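Trullgate figures thread, because three of you asked and my DMs are a mess 🧵

1/ For anyone new: Trullgate is the old space pirate cartoon, 76 episodes, and Wemari just put out a vinyl line for it. I have been waiting since I was nine for this!!

2/ Wave one came out in February and I missed the glow-in-the-dark Captain Pullell by maybe four minutes. Still mad. Shiela Yap got hers and sends me photos of it on her desk lol

3/ Wave two is better though. Zalewska finally gets a figure, and she has the cracked lantern AND the season 2 coat (the long one, with the mismatched buttons). Paint on the face is really clean, mine has one tiny speck on the collar and I can live with it.

4/ The chase version is metallic and numbered to 489. Mine is 193. Arnout Kramer offered to trade me two wave one commons for it, which, no.

5/ Box people: the window is thinner plastic than last time and it dents if you look at it funny. Get a protector. The standard four inch ones fit, just take the hang tab into account.

6/

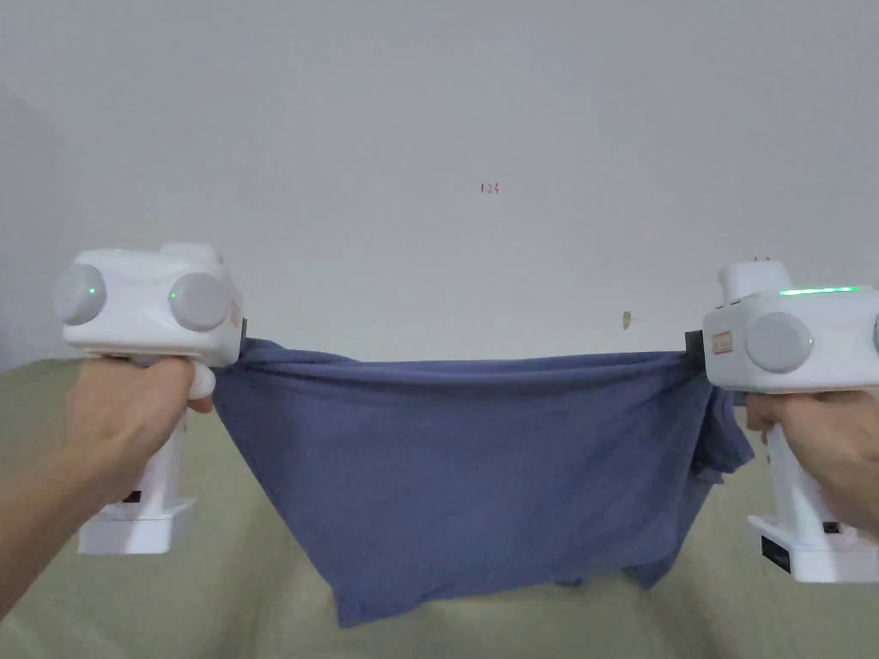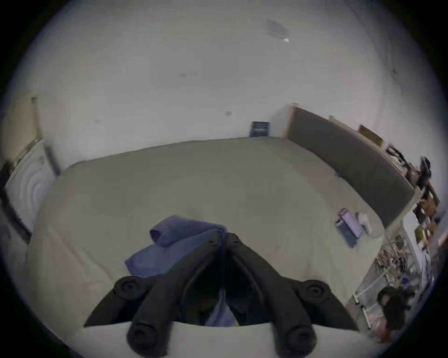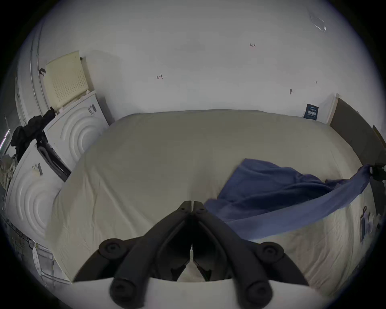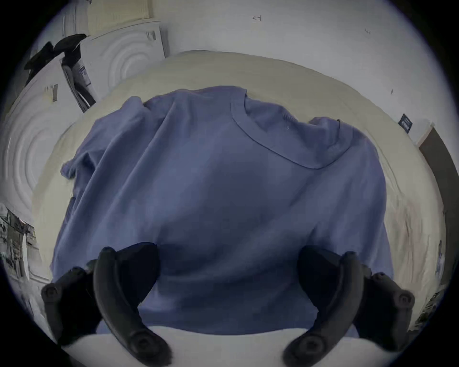
7/ WHERE TO BUY
Wemari's own shop still had regular Zalewska this morning, the chase is gone. Check small comic stores too, mine had a whole row behind the register and I only found out by asking.

8/ Wave three guesses? I want the cook. Give me the cook with the soup pot and the eyepatch, I will buy three. Shiela says it'll be the twins, and if they're sold separately I'm going to scream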